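Ulden build: questions we are often asked

What is Ulden?

Ulden is a walking robot with two arms that we build in a shared workshop. We are a small group and we work on it in the evenings, mostly on Monday. It is a hobby project and nothing is for sale.

How long did it take so far?

We have been building for 26 months. The first 16 went only into the legs, and I would plan this differently today. If you start, begin with one arm on a table.

How much does it cost?

Our list of parts stands at 2,522 euros for the last year. This is without the actuators, which we got second-hand in one lot from a firm called Darnomo when they closed their test room.

Why don't you tidy the cables?

We open the wiring very often, and a closed cable channel costs us an hour each time. The final harness will come when the arms are finished. Until then we label both ends of every cable - please do this from the first day.

Which software do you use?

The joint control is our own and we call it Salminen. The planning of movements is a separate program, Tostitz, and it runs on a normal desktop computer. The two talk to each other 19 times per second. It is slow, but for household tasks we did not need more.

What task are you working on now?

The refrigerator door. We chose it because the handle is always in the same place and the robot must stand well while it pulls.

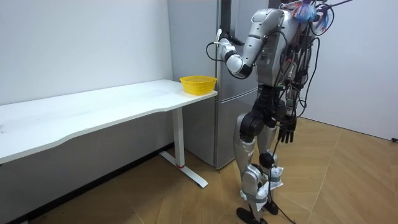 The difficult part is the moment when the door seal lets go. The force drops suddenly and the body wants to move backwards. We now lower the pulling force in small steps, and the knees are kept a little softer than for walking.

Can I visit the workshop?

Yes, but write first. Closed shoes, please, and no children under 16 while the robot is powered.

Comments (3)

benchrat: What do you use for the cable labels? Mine fall off after a month.

Reply from the author: Printed heat-shrink tube. It must go on before the connector.

mopsy_k: Try the lower door too, the pull is very different when the hand is near the knee.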